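Notes of the Drivberg Choral Society planning meeting, May 24, 2021, taken down by Tatiana Murín

We met at my place again, and thank you all for coming up the hill with your folders and your good spirits. It was lovely to hear so many voices in one room after the year we've had, even if most of them were talking at once until Brodie Grimshaw rapped on his music stand and got us going.

**1. Last meeting's notes**

Agreed as written, except that the piano tuner's name was spelled wrong in item 4. I've fixed it and apologized to her.

**2. The September concert**

Brodie has been through the parts and would like us to open with the two Lumbao lullabies, which the altos have been asking for since before I joined, and close with the harvest set. There was a long and very friendly discussion about whether the harvest set runs too long with all the repeats. Brodie will cut the second repeat and we'll try it that way for two rehearsals before anyone complains (his words, and said with a smile).

The Udonus Hall has offered us its main room for $400, with the piano included and the heating extra. It seats 139, so a little smaller than the church, but the sound is so much kinder to the tenors.

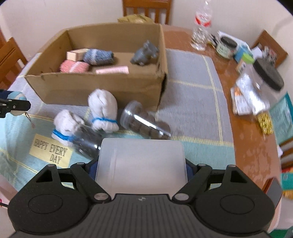 Does the hall price cover the dress rehearsal as well?

The $400 is for the evening of the concert only, and the dress rehearsal would be booked separately at the hourly rate. Brodie is going to ask whether they might let us have the afternoon of the same day, and he'll write to everybody once he hears.

**3. Money**

We have $4000 in the account, including the gift from the Clotatitz singers, who were so generous to think of us. I have written them a proper letter, and there's a card going round for signatures, so please sign it if you missed it tonight. We agreed to set the hall money aside now and to wait on the new folders until we see how tickets go.

**4. Members and seating**

There are 32 of us on the list at present. The sopranos would like to stand on the left this time, nearer the piano, and the basses said they would go wherever they were put. We spent longer on this than I expected, but I think everyone felt heard, and Brodie drew a plan on the back of his score that I'll copy out neatly.
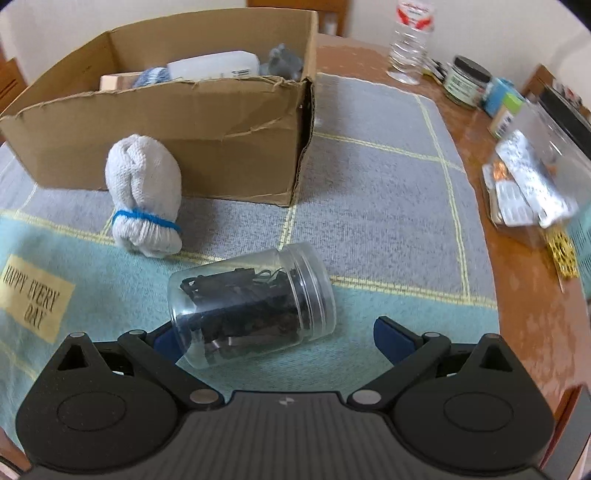 The plan puts the altos in the middle in two rows, with the taller ones behind, and leaves a gap on the right for the flute in the second lullaby. If you need a chair for the evening, please tell me quietly beforehand and I'll see that one is placed at the end of your row - there's no need to explain why.

**5. Anything else**

- The lost scarf (green, wool) is still with me.
- Pencils, please, at every rehearsal. Brodie asked me to underline this, so consider it underlined.
- Rides to Udonus: Brodie has room for three, and I can take two and the music box.

We finished later than planned, with one run through the first lullaby, a bit ragged in the middle but very sweet at the end. Next meeting after the first full rehearsal, same place, and I'll send a note round with the time.

T.M.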